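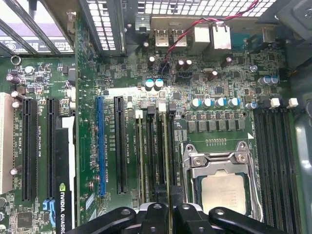 September 5, 2025
Workstation teardown, bench 2. Entry by Iona Matheson.

Asset 2063, the old Dalgleish render box. Came back from Marno in June with a note saying "random shutdowns, suspect memory." No error log attached. Ningsih wants to know whether it is worth keeping or should be stripped for parts.

Side panel off, case laid flat with the open side up. Mains lead pulled and power button held down before touching the board.

Slots, as printed on the board, for the parts list:
SLOT2_PCIE3X16 75W
SLOT4_PCIE2X4 25W
SLOT6_PCI

The 75 W figure matters if Natália still wants to reuse the chassis with a different card. The graphics card fitted is an NVIDIA Quadro. Did not pull it, so exact model not recorded. Calum has the old purchase sheet and can look it up.

Fan cable (red and black, twisted) crosses over the USB and Ethernet housings at the rear and drops to a header near the middle of the board. I don't like the routing. Plan is to take it along the back wall and tie it at 2 points. Check first that it still reaches the header with some slack.

Purple capacitors near the expansion slots: inspect under the magnifier for domed tops before anyone orders memory. We lost an afternoon on the last Marno return by skipping this.
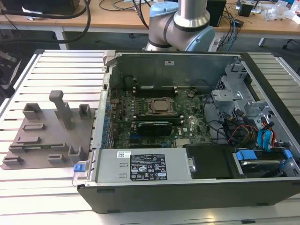 Socket stays closed for now. No point lifting the processor until the memory has been tested. If the shutdowns continue with known good modules, next suspects are the supply and then the CPU cooling, in that order.

Test sequence:
1. Swap in the 4 known good modules from the Jindimitz drawer.
2. Overnight memory test, graphics card in place.
3. Repeat with the spare supply.
4. Log rail voltages at idle and under load, both supplies.

Parts: thermal paste is low. Wilma is putting in a Komeo order, so add one tube and a bag of small cable ties. Do not order memory yet.

Case screws are in the lidded tin marked 2063. Drive sleds to be labeled before they come out; the cables are not keyed to a particular bay and the boot order depends on it.

Open: purchase sheet (Calum), decision on the card (Natália), magnifier back from the other lab.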